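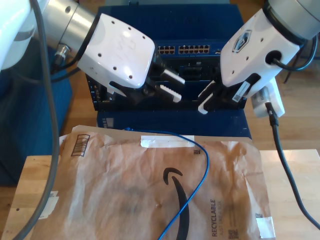
Wireless is good enough for anyone, Noemí Bautista keeps telling me. Fine. I still want a port in the wall.

2023-09-09 | By Lise McIntyre

I own a 40-foot cable and regret nothing – except the stairs. 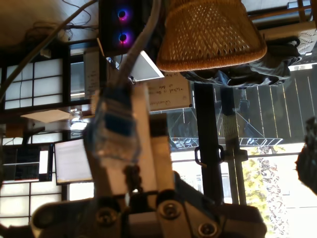

Does a home need wired ports? Wherever a computer stays put, they earn their keep.

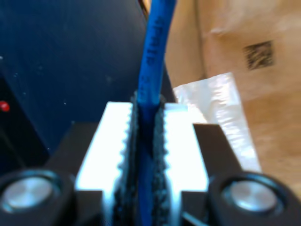 Label both ends

Future you remembers nothing.

Contact | © Wulcombe | Back to top

Comments

Vy Ung: My labels fell off in June.

Skarphéðinn Bisgaard: Five cables, all marked "misc".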